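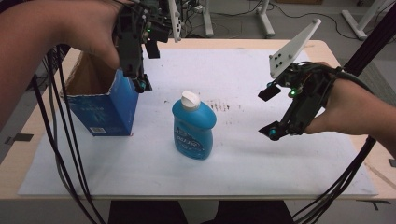 Detergent and the blue box, both grippers out.

October 31, 2025

Bottle day again. Glykeria wants the laundry shelf chores sorted before December, so I've gone back to plain packing – one bottle, one box, paper down on the table. I do like this one, it's dull in a useful way!

My worry is still the grip. A full bottle is a different animal from an empty one, and the fingertips don't care for a rounded shoulder. By hand I'd grab the moulded handle without thinking, but doing it through these jaws I have to plan it (and my wrists ache by lunch). Omar reckons 40 goes per bottle is plenty. I'd say 113 and even then I wouldn't trust a machine with my own washing.

So can they do chores yet? Tidy ones, slowly, if you set the table for them. Markos disagrees and owes me a coffee over it.

To do: fresh paper, ask Gualtiero about softer tips, try the box with its flaps folded right back.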